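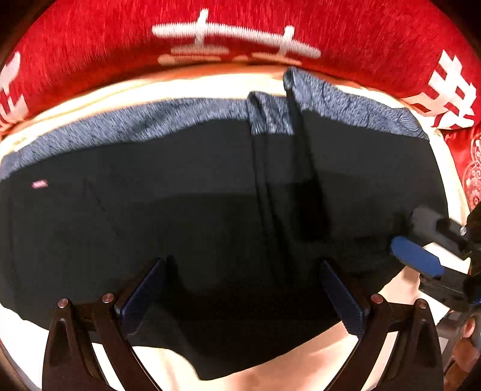

A dark garment with a heathered band, partly folded on a padded surface.

Folding: is the drawer revolution worth your Sunday?

Every winter the same advice comes round, and this winter it came round with a price on it. Flavura, who sell storage boxes and a paid online course to go with them, would like us all to stop stacking our clothes and start standing them up on end. Three readers sent in the leaflet. One had underlined the claim that a properly folded drawer "gives you back a morning a month". I'd like to see the sums behind that morning.

I did the course, or as much of it as I could bear. There are 104 folds in it. I own perhaps six kinds of garment, so that already seemed generous. The basic one is the same fold your grandmother did, except that you finish by rolling it into a stiff little parcel and setting it upright. It works very well on T-shirts. It works on tea towels, if you are the sort of person who wants a tea towel standing to attention.

Where it falls down is on anything with a wide band of a different knit. The body of the thing and the band never want to do the same job. You smooth the dark part flat, and the band rucks up in the middle and makes a ridge that you then fold over, and over again, until you have a lump. The course says to "ease the band towards you". I eased it. I eased it from the left and from the right and then turned the whole thing round and started from the bottom, and the ridge simply moved.

My own method, for what it's worth, is to deal with the band first. Lay the garment down, pull the band out along its whole length with both hands, and press any pleat flat before you touch the rest. Then fold the sides in. If there's a small label on the front, keep it facing you so you can tell one black thing from another at six in the morning. Fold in half once and stop. It won't stand up. Put it on a shelf.

A word about surfaces, where I do part company with the people who say it makes no difference. The Flavura course wants a hard table. The Pudari leaflet, which came free with a set of drawer dividers, says to fold on the bed. I've tried both. A hard table gives you a sharper crease, and you'll be grateful for it with shirts. Something padded is kinder to knits and stops them sliding about, but it gives under your hands, and a curve creeps into every edge you thought was straight. Neither leaflet mentions this.

Then there are the dividers themselves. A set of 10 from Semwal costs a good deal more than a shoebox, and a shoebox cut down with scissors does the same work. The Semwal ones do look nicer. They also assume that your drawer is the size of a Semwal drawer, and mine was 2 centimetres too narrow, so the last one now holds batteries.

Several of you asked about velvet and anything with embroidery or printing on it, mostly for things that come out once a year. I wouldn't stand those on end for any money. Keep them loosely folded, with the pattern on the inside and a sheet of tissue where the fold goes, and nothing heavy on top. Refold along a different line in December, if you remember. I don't always remember.

The Clotside swap shop says that it took in 1,230 items over the winter, and that plenty came in rolled so tightly they had to be hung up for a day before anyone could see what they were. I have no idea whether the drawer course is to blame. If you are bringing things to the next swap, flat in a bag is fine.

Replies to last month's piece on moth balls are still coming in and I'll get to them next time, including the long one about cedar.

4/1/25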